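6. Washing a mattress cover

The Plavden cover is sold as machine washable. Treat that claim with some care. Ours shrank a little on the first warm cycle, and the label had promised it wouldn't.

1. Unzip the cover on all sides.
2. Wash it alone, on cold.
3. Skip the softener, whatever the bottle says about freshness.
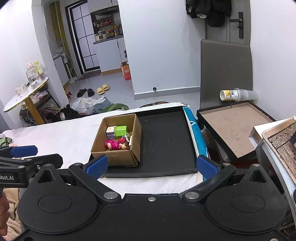

4. Hang it up overnight. The tag allows low heat in a dryer, but I would not bet a cover on it.
5. Zip it back on, starting at a corner.

Caution: "Waterproof" here means it slows a spill down. Blot right away.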